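1st September

Slippers and shelf, continued.

Started by clearing up the question Soo-ah left on the board last time, which was whether the low shelf is staying or going. It is staying. The taller Degefa unit we tried in April had the better finish but took up too much of the table, and whatever was on its lower level ended up in shadow by mid-afternoon. The low one is only a board on thin metal legs and everything on it can be seen from any side of the room.

Settled on the plain slides for the whole of this round. Both pairs are black with one wide strap. I had argued for one black pair and one pale pair, to make sorting easier to judge at a glance. Pascal Langlois wanted them matched, on the grounds that a real hallway usually has several dark shoes in it and people still manage to pair them up. We went with his version. The pale pair is back in its Dodomow box under the bench, with the lid taped.

Layout rules as agreed, so they are written down somewhere other than the board:

Shelf in the middle of the table, long side facing the near edge. Plant in the far left corner, in the white pot, and it stays there between runs. Slides start scattered, no two starts the same. Finished means all four up on the board as two pairs, toes to the back, left and right the correct way round. A pair with the feet swapped counts as not finished. A slide that ends up sole upwards counts as not finished either, even if it is in the right place.

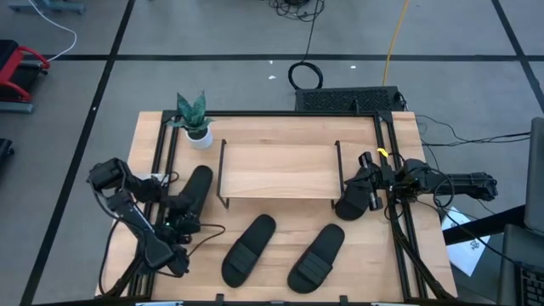
The straps are softer than the ones on the Curance pair we had on loan. If a slide is picked up by the strap it sags and the sole swings, and then it wants to land heel first on the board. Picking it up by the side of the sole is steadier but leaves less room when the neighbour is already in place. Soo-ah thinks a gap of 15 mm between the two slides of a pair is enough. I would like a bit more between the pairs than within them, so that it reads as two pairs and not a row of four.

Shelf moves slightly when something is set down hard on the end. Put small felt pads on the feet, then took them off again as they made it slide more. Trying thin rubber next. Ekalier do a sheet that can be cut with scissors — there should be an offcut in the second drawer, otherwise order.

Left and right are hard to tell apart on these from above. The curve of the sole is slight. Do not mark them with pen or tape on the upper. If anyone really needs a mark, put it inside under the strap.

Nine layouts sketched so far, in the blue folder. Numbers 4 and 7 are too alike and one of them should be redrawn with a slide lying on its side.

Plant: Soo-ah Seo has it down for water every other week, less in winter. Please don't top it up in between, the last one went soft at the base.

To do
Cut rubber for shelf feet
Redraw layout 4 or 7
Wipe down soles, they pick up fluff from the carpet
Ask Pascal whether he still wants the shoehorn in the next round
Return Degefa unit, box is flat behind the door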